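A lovely result for the Loson Stud team, and a big thank you from all of us

What a month June has been for everyone at Loson! We have had plenty of good mornings around the barn over the years, but it is hard to remember one where the phone rang quite so much before breakfast, and we would like to thank all of you who called, wrote, or simply stopped at the gate to say well done.

The reason for all the fuss, of course, is Zasero, whose first crop of pacers has now given him 3 individual winners, the latest being the filly Ikau, who led from the gate and kept on finding more when the favorite came at her in the stretch. She is a smallish thing (her trainer, Afshin Nazari, will tell you she was the last one anybody picked out of the paddock as a yearling) but she has her sire's long, easy stride and a very sensible head on her shoulders, and she paced the last quarter as if she had only just been asked to go to work.

"I told the owners she would need the race," Afshin said afterward, still a bit hoarse from shouting. "She was green at the gate last time and I thought she might be green again. I am very happy to be wrong, and I will be wrong every week if she wants." 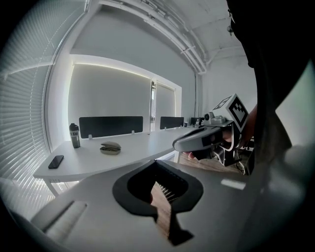
The filly is out of Czarnecka, a mare many of our longtime clients will remember from her own racing days, when she was as tough as they come and never once traveled badly. Czarnecka is back in foal to Zasero, so there is a full brother or sister to look forward to in the spring, and we can tell you the family already has its first few hopeful inquiries about that one.

Yamuna Arumugam, who manages our breeding bookings, reports that Zasero covered 90 mares last season and that the coming book is filling a good deal faster than she expected. She has asked us to pass along that returning clients will have first call on places, as they always have, and that anyone who wrote in during the past couple of weeks and has not yet had an answer should please be patient with her (or call again, she really doesn't mind!). Mares with foals at foot are welcome to board with us through the season, and the rates are the same as last year.

We also had a very good turnout for our open morning, with 276 visitors through the gate and a great many children lined up along the rail to see the foals. The weather held until the last of the pancakes had gone, the yearlings behaved themselves beautifully, and Zasero himself stood like a statue for photographs and then ate the corner of somebody's program. Thank you to the families who drove such a long way to be with us, and to the neighbors who let us park cars in their hay field.

Ikau has come out of her race in great shape and will have an easy week before Afshin decides where she goes next. There is a nice fillies' series coming up that would suit her, though he wants to see her train before he commits to anything. We will post her next start here as soon as we have it, and Yamuna is in the office from 8 a.m. for anyone wanting to talk about bookings.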